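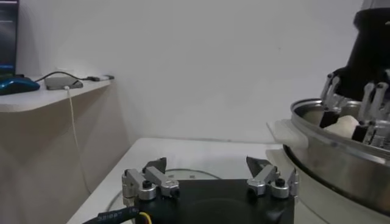
Saturday, April 18, 2020
Notebook, two-arm bench. Written by Athina, copy to Savvas.

Equipment list for the next order. I started it on the back of the Birnar offer and it became unreadable, so I write it again properly.

1. Finger pads. We have one set mounted on each arm and no spare of any kind. The dark pads are the part which suffers most when we work against a metal rim, and the supplier sends them only in packs. I ask for two packs. Savvas thinks one pack is enough until December. He may be right for cloth, but I want to go to the lids later in the year and lids are worse.

2. Cable for the gripper. The present one makes a curve at the left side of the body and I do not like how far it stands out. Lema sells a shorter one with an angled plug. Price not confirmed, they answer emails very slowly at the moment. To ask also: is the connector the same on both sides, or do we need an adapter again? Last time the adapter came from Foltau and cost more than the cable.

3. Second gripper of the same type as spare. Birnar offers it for 2,535 without the mounting flange. With the flange they want to make a new offer. Delivery is 8 weeks from the day they receive the paper order, and they do not accept the order by phone. I would like to decide this one before the others, for the reason of the delivery time.

4. Pots and other vessels. The stainless steel pot is from the kitchen shop and it is good for our purpose, the rolled rim is wide and the cloth lies on it well. For planning I want two more in smaller diameters. This is almost no money but it must be on the list, otherwise we pay it from our own pocket like the first one.

5. Cloths. White only for now. On the white table the camera view is difficult with white cloth and I know it, but if we change the color in the middle of the series we cannot compare. Colored cloths go on the list for the second half of the year. Quantity 30, mixed.

6. Table cover, matte, gray. See point 5. Samples first, please, not a full roll.

Not on the list: the force sensor from Fludetti. I read the data sheet twice. It is a nice sensor, but it needs its own amplifier box, and the box needs a license for the software, and the license is per year. When I add everything it is more than the gripper in point 3. Savvas wants to keep it as an "option". I wrote it in the option column, with a question mark.

About the budget line. We have the choice to put the gripper under "equipment" or under "spare parts". Under equipment we need three offers, and I have only one. Foltau has a gripper which is similar but the linkage has another geometry, so all the hand poses must be taught again. I do not count it as a real alternative but maybe it can serve as the second offer. For the third I have no idea. Under spare parts one offer is sufficient if we can show that we already own the same model. I think this is the better way. Savvas to check with purchasing before I send anything.

Notes from the bench, only what matters for buying:

- Pushing cloth down inside the pot: the fingers with the jointed segments need more room than I had calculated from the drawing. For the smaller pots measure the inside diameter at the rim, do not trust the number in the catalog (they give the outside).
- The clear round disc on the table should get a fixed place, or a holder. Its border is hard to find in the camera image. A holder can be printed here, no order necessary.
- Wires near the base of the gripper: we need clips, small ones, self-adhesive. Add to the Lema order so that we reach their minimum.
- Shelf on the wall: if the new adapter comes, it goes there next to the gray one. I would also buy one longer USB cable, the white one hanging down is always the one I catch with my sleeve.

Open points for Savvas:
a) purchasing, spare parts or equipment (see above)
b) flange, do we still have the old drawing? If yes, our own workshop can make it and we order without.
c) one pack or two of the pads. I leave two in the list until you say otherwise.

Savvas, in pencil: b) drawing exists, revision is from before we turned the mount. Check the hole pattern first. c) ok, two. S. Zacharopoulos

Athina: hole pattern to be measured when the left arm is off for service.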